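How to Fold Checked Kitchen Towels So the Stack Stays Square

Filed under: Linens, Kitchen storage
Updated Aug 1, 2018

This method is for woven cotton towels with a grid pattern. It produces a flat packet that fits a shallow drawer. Plain towels can be folded the same way, but you will have to judge the thirds by eye.

What you need

A clean, dry towel
A flat surface larger than the towel
A ruler, for the first towel only

Check the size first

Measure the towel after it has been washed at least twice. Cotton shrinks more along one direction than the other, and the label size is no use for folding. The towels I used for these notes were sold as rectangles and came out of the third wash at 63 cm on the long side. Tumble drying adds to the distortion. If a towel has dried badly twisted, dampen it, pull the corners opposite each other, and let it dry flat.

Smoothing the cloth

Lay the towel down with the long side running away from you. Start in the middle and push outward with the flat of both hands. Do not pull on the hem. The hem is stitched through a double layer and does not stretch at the same rate as the body of the cloth, so pulling it leaves a wave along the edge.
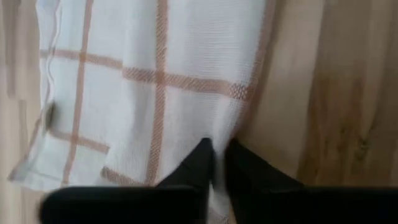 Open weaves need more care than dense ones. The threads in the colored bands can shift sideways under pressure, and a band that has shifted will not line up with the one beneath it when folded. With a white towel and a tan-peach grid, use the vertical stripes as guides: a stripe that looks slightly wavy marks a place where the cloth is still bent. Work on ripples at the side edge before touching the center again. A folded-under edge should be opened out fully, then laid back down from the top corner to the bottom one.

Folding

1. Bring the left side over by one third. Set the edge parallel to the nearest stripe.

2. Bring the right side over the top. The two long edges should lie flush. A gap of 4 mm is acceptable. Anything wider will show in the stack.

3. Press once along the length with your forearm.

4. Fold the bottom edge up to the top edge, then fold in half again.

5. Turn the packet so the closed fold faces front.

Stacking

Put thicker towels at the bottom. Alternate the direction of the closed fold only if the stack leans - otherwise keep all folds to the front, so that one towel can be lifted out without dragging the next. In a drawer, stand the packets on edge and leave a finger's width free at the end of the row.

Common faults

Packet bulges on one side: the first fold was wider than a third. Open it and start from step 1.

Corners stick out: the towel was not square before folding. Dampen and reshape.

Stripes drift at the crease: the cloth moved during step 4. Hold the top edge down with one hand while folding.

Thanks to Elfriede Thaler for the correction to step 2.

Paora Fairweather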